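Category: Teleoperation > Hand Controllers

Sunach leader grip, pair. For teaching an arm by remote control - you squeeze, the gripper squeezes. 32 oz each, USB, 6 ft cable. Left and right are marked inside the trigger guard.

Works with the Polton arm mounts and most two-finger grippers. Wrist camera view goes to your own monitor, not included.

Record button is under the thumb. Press once to start a demo, again to stop. Hold to throw the last one away. Stores up to 200 demos before you need to offload, files save by task name so name them frist.

Start with easy jobs. Pick up a block, put it down. Then doors and laundry. Walid Awwad on our bench says plan on 50 good demos per task, more if the basket moves between runs. Go slow near glass.
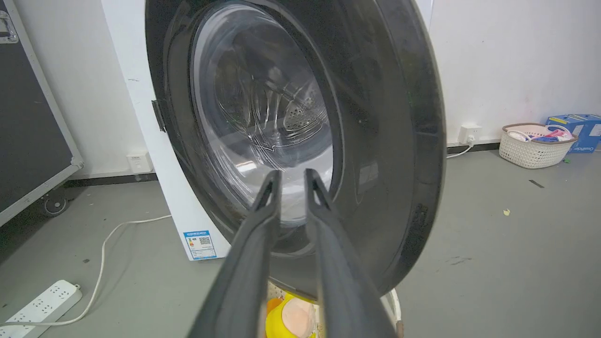
Keep the wrist low going into a drum, fingers nearly closed, open them once past the rim. Trigger spring is adjustable, small hex key in the box.

Hand-guiding handle sold seperately, part 823. Fits same bracket. Next batch ships from Clirnmont in August - back orders ok.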